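Bagging rig at Cerkthorpe stopped after cable snag

Feb 11, 2022

If you popped into our open afternoon at Cerkthorpe and wondered why the grocery bagging demo had a "back soon" sign on it, I can fill you in. We had a fault on Tuesday, it was a bit of a scare, and nobody got hurt.

The two arms had been packing fruit and veg all morning for the Mirkcombe trial. Partway through a bag, the left arm swung back further than it should and caught its own cable loop under the elbow. The motor kept pulling! The cable gave before the arm did, the left gripper went dead, and the right one carried on tugging at the bag by itself until Despina Lazaridis hit the stop button. Peaches everywhere, I'm afraid.
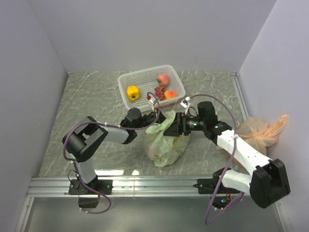 The two arms with a green bag between them, and fruit and a yellow pepper in the basket behind.

What bothers us more than the cable is that the right arm didn't notice. The two are meant to stop together if either one drops out, and that check had been switched off in December while we were chasing a different bug – and never switched back on. That one was me, so I owe the team cakes.

Roleck sent us a new cable and we've clipped it closer to the forearm, so there's less slack to catch. The shared stop is back on too, and Despina has written a start-up test that won't let the arms move without it. Darwish, who look after our safety checks, want to see 1000 clean bags before we let visitors near it again. We were on 64 when I left last night, so there's a way to go yet (I'd hoped for 110).

If you'd booked a slot to see it, keep hold of your ticket and we'll email you a new date.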